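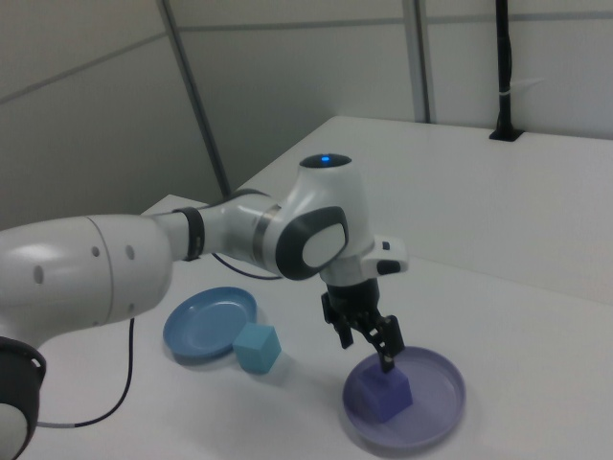 The arm over the purple plate at the MacPherson open day, dark blue cube at its fingertips.

I went along to the MacPherson open day in October mostly for the free coffee and a nosy around, and came home having spent most of the afternoon in front of one white robot arm. So this is a review of the arm, more or less, and of the open day a bit too. Consider it one punter's opinion. I run a small shop that packs craft kits, I don't have an engineering degree, and I was there to find out whether one of these things could put coloured bits in the right trays while I get on with the invoices.

The demo was run by Trikent, who set up and support the arms, and the software they drive it with is called Kususine. (I asked how to say it. I got two different answers from two people on the same stand.) Jade Campbell was doing the talking, and she was great — no slick patter, happy to stop halfway through a sentence if someone had a question, and quite willing to say "I don't know, ask Horácio" when she didn't.

The task is about as plain as you can get. There are plates, there are cubes, and the arm puts a cube on a plate. You say which cube and which plate. I know that sounds like something a toddler does before morning tea, and the bloke beside me said as much, pretty loudly. But I pack kits for a living and picking up a small thing and putting it down in the right spot is the whole job! I'd much rather watch that than a robot doing a dance.

First impressions of the hardware. It's a nice looking bit of gear, all glossy white with dark rings at the joints, and the black gripper hanging off the end has two fingers. There's a little blue light on top of the wrist, and a couple of small black buttons down near the gripper end that Jade used when she wanted to take hold of the arm and guide it by hand. I had a go at that. You hold it, you lead it about, it comes with you, and after a minute my shoulders came down from around my ears. It's heavier in the hand than I'd pictured but never felt like it was fighting me.

Teaching it a new spot took me one false start and then a decent go. The false start was my fault, I let go too early and saved a position well above the plate, so on the replay it dropped the cube from a height and the cube went bouncing off. Second time it set it down quite gently. Rhonda Lachance, who was in the queue after me and runs a seed business, got it first try and was insufferable about it, in a nice way.

Now the grumbles. It's slow. They had it turned down for the public, which is fair enough with kids leaning in, but I'd have liked to see it at working pace even for one run, from behind a line on the floor. Jade's figure was 300 picks an hour on a setup like that one, and 700 on a bigger package they didn't bring. I can't tell you whether either number is right as I didn't see anything like it on the day. My own hands do better than 300 on a good morning, though not after lunch.

It's also fussier about colour than I'd hoped. There was a dark blue cube and a light teal one, and a blue plate next to the purple one, and when Carter Poirier (he was minding the laptop) typed in just "blue cube, blue plate" the thing paused for ages and then asked him which cube he meant. I've gone back and forth on this. At the time I thought it was a bit thick. Driving home I decided I'd sooner be asked than find a whole carton of kits with the wrong shade in them. You can give each item its own name in Kususine and then it stops asking, and I'd do that on day one.

The cables bothered me more than they bothered anyone else. A black one runs along the tabletop from the big end of the arm and there's a thinner one looping under the forearm. I asked if that loop ever snags. Horácio Neves said it hadn't for him, and that there's a clip kit for it if you want it tidied up. The clip kit is extra. Of course it is.

Price was the usual dance. Nobody on the stand would put a figure on paper, but Trikent will do a hire term of 12 weeks with someone coming out to set it up, and that's the bit I'm interested in. I put my name down. I was number 134 on the sheet, so I'm not holding my breath for a call before Christmas.

As for the open day itself, parking was a shambles, the signs sent half of us round to the Padel courts next door, and the sausage rolls had run out by 2 pm. Marlene Buschmann gave a talk upstairs on guarding and safety that I only caught the tail end of, and I wish I'd gone to that first. If you're going to the next one, do that, then get yourself down to the arm while the queue's short. Take one of your own parts in your pocket too. I had a wooden bead on me, and Jade let me try it, and the fingers couldn't get a proper hold on it at all — she reckons softer tips would sort it, and she's meant to be emailing me the part number.

Four stars from me for the arm, three for the software until I've had longer with it.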